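On January 5, 2023, Clementina Loureiro wrote:
> Do you fold on the bed or on a table? My dark things
> come up covered in lint.

I fold on the bed, with the duvet pushed down to the far end. 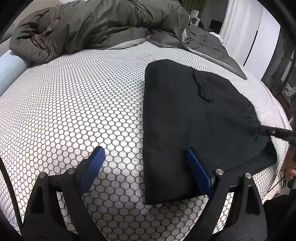 Lint comes mostly from the dryer, so clean the filter after every 2 loads. A white mattress cover helps too, as black clothes are easy to see against it and you can get the edges straight. I fold mine flat and brush them before they go in the drawer.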